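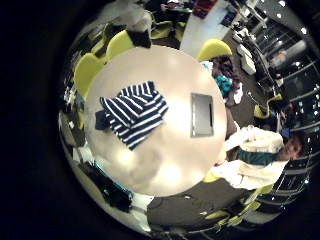 It would be nice if one company selling color protection could tell us what happens without it, Iñaki Aranda wrote to Trekik in October, and that complaint is as good a summary as any of the report released today.

PRALTARBERG, 11/20/19 - Trekik, the reader-funded newsletter on clothes and laundry, has published its findings on products that promise to stop dark dye from running into light fabric. The report looks at two of them: Marti, a sheet that goes in the drum with the clothes, and Trakel, a liquid added to the rinse. Both cost more per load than the detergent they are used with. Both say on the package that they keep whites white in a mixed wash. Trekik set out to find how much of that is the product and how much is simply that most clothes sold now don't bleed very much.

The newsletter bought 200 new garments, each one combining a dark color with white. A third of the budget went on cheap items from discount racks, on the theory that bad dye would turn up there first. The garments were divided between cold washes with Marti, cold washes with Trakel, and cold washes with ordinary detergent and nothing else. Each was washed alone, dried flat, and compared with an unwashed piece cut from the same garment before the test began.

Across all three groups, 38 garments showed any dye in the white that a reader could pick out by eye. The products' groups did slightly better than the plain detergent group. Trekik's view is that the gap is too small to support the wording on either package, and that a different batch of shirts could easily turn it around. The discount rack theory did not hold up well either. Several of the worst results came from mid-priced clothing with care labels that said nothing about washing separately.

The report is also doubtful about the used sheet. A Marti sheet usually comes out of the machine tinted, and the package invites the buyer to treat that as proof. All it shows is that there was loose dye in the water. It does not show that the dye would have landed on anything, and much of it would have gone down the drain with the rinse.

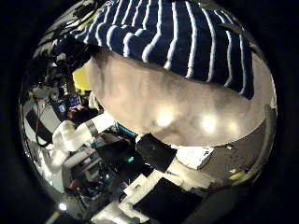
Dye transfer is easy to miss on some clothes and hard to miss on others, and this matters more than the packages let on. A print with small patches of white can pick up a gray cast that no one ever sees. Solid white next to solid dark is a tougher test. A navy shirt with wide white stripes running across it gives the eye a clean edge to check over and over, and a slight change along that edge will look worse than a larger change somewhere else. Trekik used striped clothing for much of the test for that reason, and it notes that the demonstration photos it has seen from both brands favor plain white towels.

Trekik also asked subscribers about their own habits and received 1,661 replies. Readers who use a color product tended to say it works. Readers who don't use one tended to say they have no problem with dye. The newsletter does not think either answer settles anything, and it has printed the replies mainly because they show how few people in either camp have ever tried the other way. People who answer laundry surveys are also not a fair sample of people who do laundry - a point the report makes before anyone else can.

There are limits to the work. The garments went through five washes each, so the report can't say what happens after a year. Hot washes were left out. So were old clothes, red items and raw denim, and a reader who mixes new jeans with pale shirts should not take these results as permission. Both companies were sent the findings before publication. One replied with a copy of its brochure, and the other had not answered by the time the report was closed.

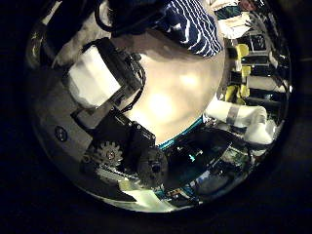

Should shoppers stop buying these products?

Trekik would start by washing a new dark-and-white garment alone in cold water a couple of times and looking at it in daylight. If the white stays white, there is little reason to pay for extra help. If it doesn't, a sheet or a rinse may catch part of the dye, but the report found garments in both product groups that bled anyway, and returning the shirt may be the better use of an afternoon.

The full report, with results for every garment and the text of the survey, is free to read on the Trekik website. Trekik takes no advertising and paid full price for everything in the test. A follow-up on hot washes is planned if subscribers want it, and requests for the raw notes can be sent to the newsletter's office in Praltarberg.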